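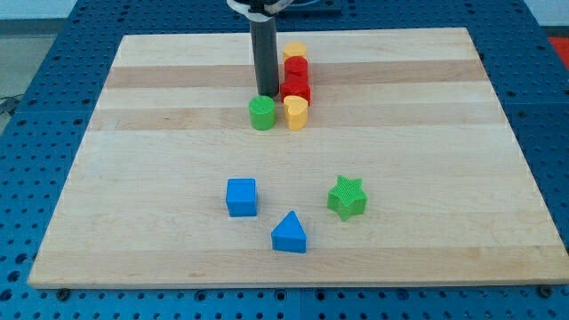

## Handout 4: Setting up the block-sorting cell

Read this before your lab slot. The vendor guide for the Darar arm says the cell is "ready to run in 15 minutes." Budget two hours the first time, and don't believe anything the status light tells you until you have checked it yourself.

### The board

The maple board sits straight on the perforated blue table. Last year's notes tell you to use the table holes as your coordinate grid. Don't. The holes are regular enough, but the board covers most of them, and it is the board surface you pick from. Touch off on the board at three corners and let the software fit the plane. If the fit error comes back as zero, it didn't run. Do it again.

Wood moves. We re-measured one board in August after a humid stretch and the old heights were no good. Measure at the start of each session, even if the group before you swears they just did it.

### The gripper

1. Power the arm down at the cabinet. The pause button is not off.
2. Check the bracket at the top of the gripper by hand. Any play at all, tighten it and redo the tool length.
3. Jog down slowly over bare wood and stop above the surface. Write down the height.
4. Raise, go away, come back to the same point. Compare.

The Uvcombe manual claims step 4 can be skipped after a warm start. I have yet to see the data behind that.

### The blocks

Cylinders are easy, and they make every setup look good. Hearts and stars are where a bad grip angle shows up, and the triangular prism has sloping sides that punish a sloppy height. So test with mixed shapes, some bunched close together and some with space between them. A demo with only cubes spread far apart tells you very little about the cell.

Watch the tight clusters. The planner checks the block it wants and seems much less interested in the neighbors the gripper might hit on the way down.

### What to log

- board heights at the three corners
- tool length before and after tightening
- every missed pick, with shape and color
- any block knocked over, even if the pick itself was fine

Run 20 picks before you call the setup done. The Bukmont sheet quotes a success rate from 500 picks – it doesn't say which shapes, or how many times someone stepped in to straighten a block. Your log should say both.

Error 112 means lost tool calibration. Clearing it does not restore the calibration. Go back to step 2.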